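환불 기간

회색 패딩을 환불하려면 영수증이 필요했고, 영수증을 찾으려면 바오산 진에게 전화를 해야 했다. 그래서 나는 패딩을 그냥 갖기로 했다. 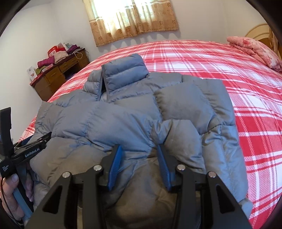

헤어진 지 석 달이 지났지만 우리는 아직 야트베리 상가 멤버십 포인트를 공유하고 있었다. 3,000점이었다. 사랑은 전화 한 통으로 정리됐는데 포인트 분할에는 신분증 사본과 두 사람의 동시 방문이 필요했다. 상담원은 내게 축하한다고 했다. 가족 등급까지 12점 남았다는 것이다.

"그 사람하고는 이제 가족이 될 일이 없는데요."

"그래도 등급은 올라가세요, 고객님."

결국 1월에 바오산이 먼저 문자를 보냈다. 포인트가 4월에 소멸된다며 만나서 써 버리자고 했다. 예전에 내 생일을 이틀 늦게 기억한 남자가 소멸일은 석 달 앞서 챙기고 있었다. 나는 답장을 세 번 고쳐 쓴 끝에 "ㅇㅇ"이라고 보냈다.

상가 입구에서 만난 그는 살이 조금 빠졌고, 그 사실을 내가 알아보기를 바라는 눈치였다. 나는 주차 얘기만 했다.

포인트로 받을 수 있는 물건은 트루센 전기 주전자와 반덴베르허 냄비 세트, 그리고 자스틀리 온천 2인 숙박권이었다. 우리는 숙박권 안내판 앞을 유난히 빨리 지나갔다.

"주전자가 낫지 않아?" 그가 말했다.

"하나잖아."

"네가 가져."

"나 주전자 있어. 네가 두고 간 거."

그는 잠깐 그 주전자를 떠올리는 얼굴이었다. 뚜껑이 잘 안 닫혀서 우리가 한 계절 내내 서로를 탓하던 물건이다. 나는 이사 나간 사람의 잘못으로 결론을 내렸고, 그 뒤로도 뚜껑은 안 닫혔다.

냄비 세트는 큰 것과 작은 것으로 나눌 수 있었다. 문제는 뚜껑이 한 개라는 점이었다. 창구 직원 루오시 선은 명찰을 고쳐 달더니 뚜껑만 따로 400점에 살 수 있다고 했다. 계산해 보니 200점이 모자랐다.

"오늘 뭘 좀 사시면 적립되는데요." 루오시 선이 말했다.

그래서 우리는 지하로 내려가 장을 봤다. 바오산이 카트를 밀고 내가 앞에서 걸었다. 대파를 고르는데 그가 흙 묻은 게 오래간다고 했고, 나는 매번 그러고 썩혔다고 했다. 뒤에서 기다리던 아주머니가 우리 둘을 번갈아 보더니 신혼 때는 다 그런다고 했다. 둘 다 바로잡지 않았다. 대파가 무거워서 그랬을 것이다.

적립을 마치고 올라가니 창구는 점심시간이었다. 우리는 나란히 플라스틱 의자에 앉아 사십 분을 기다렸다. 그가 내 소매를 보더니 물었다.

"그 패딩 환불한다며."

"영수증이 없어서."

바오산은 지갑을 꺼내 카드 뒤에 끼워 둔 종이를 펼쳤다. 글자가 거의 날아갔지만 환불 기간은 읽을 수 있었다. 나흘 전에 끝나 있었다.

"미리 줄 걸 그랬나." 그가 말했다.

"됐어. 따뜻해."

창구 불이 들어왔다. 루오시 선이 우리 번호를 불렀고, 가족 등급이 되셨으니 뚜껑은 무료라고 했다.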